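Stillus (robot kit)

Stillus is a benchtop robot arm sold as a kit by Boonyarit, together with a set of practice tasks and a subscription called Covero. It is marketed to schools, hobby clubs and small labs as a way to teach a robot household handling by demonstration. Most of the stronger claims made for it come from the seller's own catalogue.

Design

The arm ends in a two-finger gripper, and a small camera near the wrist gives the view used in training. Assembly is advertised as an afternoon's work. Club reviewers have put it closer to 10 hours, mostly spent on wiring and calibration.

Practice tasks

The starter tasks use ordinary items on a white table: a steel plate, a wooden cube, a cloth. Boonyarit calls this "kitchen-ready" training, a generous label for work with a single block.

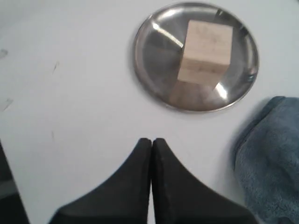
Doaa Morsy has argued that the plain setup is the kit's best feature, and that beginners who start with cluttered benches learn very little about why a grasp fails. Her own complaint was with the price of replacement fingers.

Polished metal is a fair test for any camera-based system, as glare and reflections shift with the room lights. The manual suggests around 200 demonstrations per task. It doesn't say how results hold up when the lighting is changed, and no independent figures have been published.

Cloth handling

Cloth tasks were added in a July update. The catalogue lists folding, wiping and "tidying" under this heading, but the manual defines only the first two.
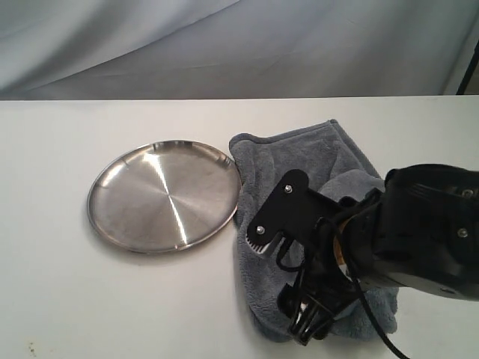
Soft materials are harder to score than blocks, and the Covero software leaves it to the user to mark each attempt as a pass or a fail. Two people marking the same session can come away with quite different success rates.

Reception

Kanyarat Nuchit's review for the newsletter Gullel praised the arm's sturdy joints and called the subscription poor value, noting that recordings over the 400 limit must be deleted or paid for. Boonyarit has since said the limit is under review.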